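Als ich bei Ailbhe Nic Giolla klingle, hat sie den Wasserkocher schon an. Seit acht Jahren richtet sie für andere Leute Tische ein – Frühstück in kleinen Pensionen, Kaffeetafeln, auch mal ein Firmenessen bei Sumampouw mit bis zu 154 Gästen. Ich wollte mit ihr eigentlich über große Tafeln reden. Wir landen nach ungefähr einer Minute beim Tablett, und da bleiben wir dann auch (ich hab's nicht bereut!).

»Die Leute kaufen Teller, Gläser, Servietten, und ganz am Schluss irgendein Tablett«, sagt sie. »Ich mach das andersrum. Erst das Tablett, dann gucke ich, was draufpasst.«
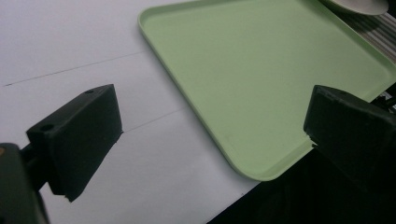 Angefangen hat das bei ihr in Lovton, in einer Pension mit einer viel zu engen Treppe. Jeden Morgen musste das Frühstück nach oben, und die Tabletts dort hatten hohe Griffe, an denen man mit den Ärmeln hängen blieb. Seitdem will sie es flach. Runde Ecken, ein niedriger Rand, hellgrün darf es gern sein, so eins eben. »Der Rand muss nur die Tasse aufhalten, wenn sie rutscht. Höher brauche ich den nicht, sonst komme ich mit den Fingern nicht an die Untertasse.« Ich frage, ob ihr Holz nicht lieber wäre. Sie verzieht das Gesicht. Holz sei schön, sagt sie, aber sie habe in Woden mal eine ganze Saison lang Ringe von Teekannen weggeschrubbt, das reiche ihr.

Dann kommen wir auf die Farben. Grün zu Weiß findet sie morgens am freundlichsten, und dazu etwas Gestreiftes, »damit es nicht nach Krankenhaus aussieht«. Ich muss lachen, weil mein eigenes Küchentablett genau so aussieht. Bei ihr liegt der Teller übrigens fast nie mit auf dem Tablett. Der kommt daneben auf die Matte, und das Tablett bleibt frei für alles, was nachgereicht wird: Butter, Marmelade, das zweite Ei.

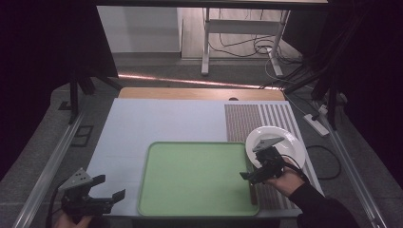
»Wenn ich alles auf einmal draufstelle, isst man wie im Flugzeug«, sagt Ailbhe. Sie legt lieber erst die Matte hin, rückt den Teller zurecht und holt dann den Rest. Im April hat sie das in einem Kurs bei Hetis gezeigt, und eine Teilnehmerin wollte unbedingt wissen, wie viele Zentimeter zwischen Teller und Tischkante gehören. »Zwei Finger breit. Ich hab noch nie ein Lineal dabeigehabt.«

Und wohin mit den ganzen Tabletts? Hochkant ins Regal, zwischen die Backbleche. Gestapelt hat sie früher auch, aber dann zieht man doch immer das unterste raus. Am 14. September gibt sie den Kurs noch einmal, diesmal mit Kaffeetafel, und ich habe mich auf dem Heimweg angemeldet.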